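August, bench notes, color transfer practice

Ernell dye stock, dark red, made up fresh at 3 p.m. Kekeli Laryea wants the transfer steps written out before the Gemden kits go to Agbenyega, so I am keeping this short. Blue rack stays on the right, liquid on the left.
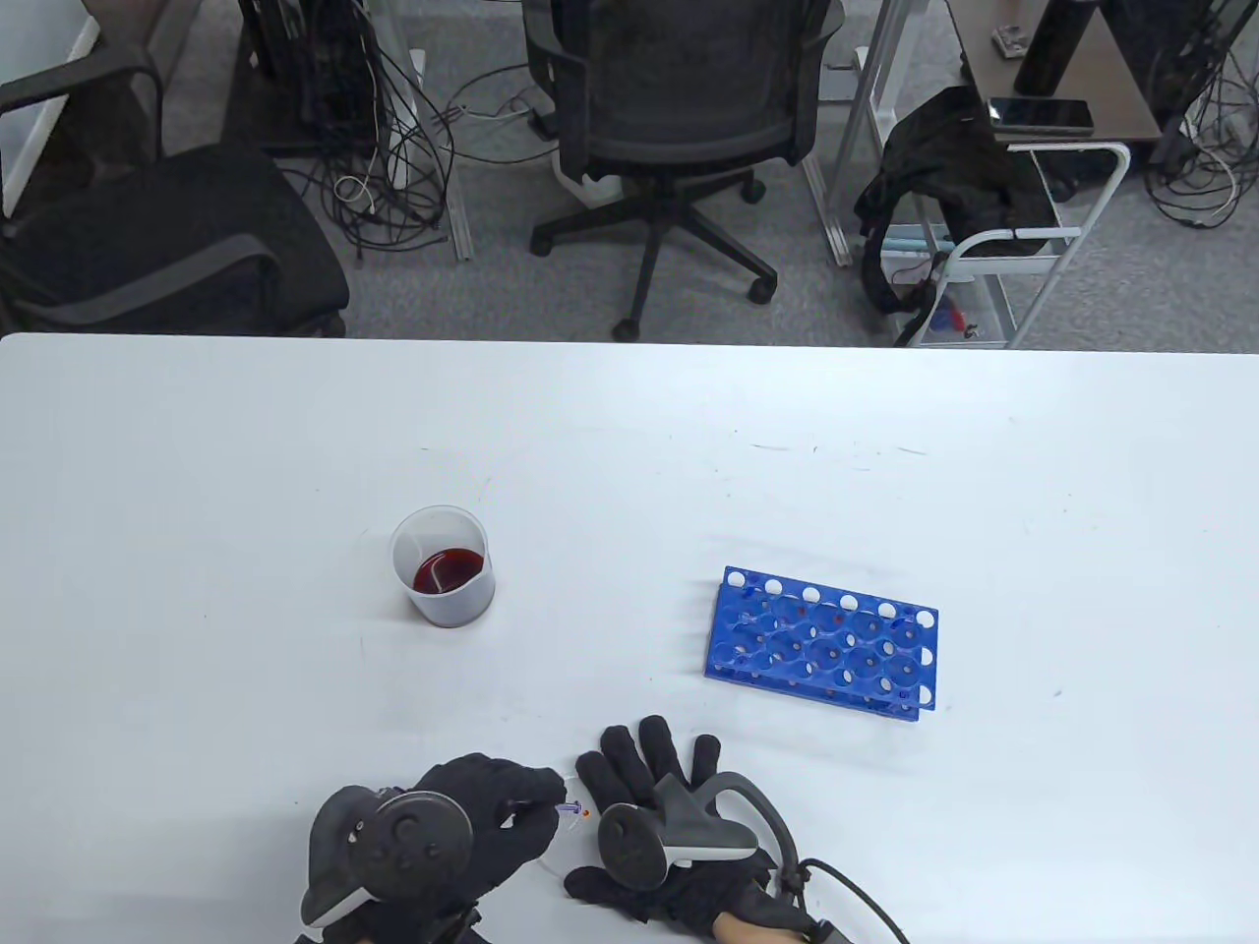

Red liquid in the clear cup, tube rack still without tubes.

Stock is 600 mL in the Brarkier bottle, 18 tubes to fill per kit. Pour a little at a time — a deep pool gets on the outside of the tip and then on the gloves.
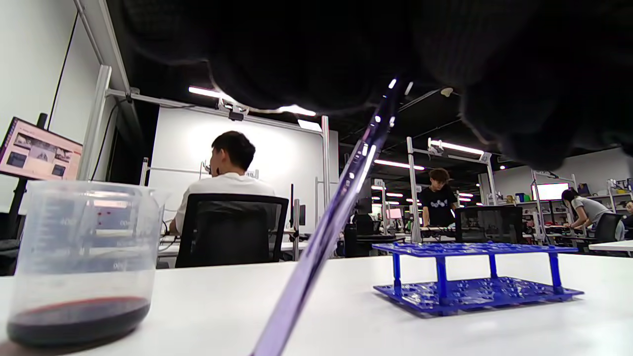 Volumes still need settling. I would go with 3 mL per tube and leave the rest for rinses. A shallow layer like the one in the beaker is enough to start with, and the spout makes it easy to return what is left over. Graduations on the side are faint, so measure in the cylinder first. Ask Kekeli about labels.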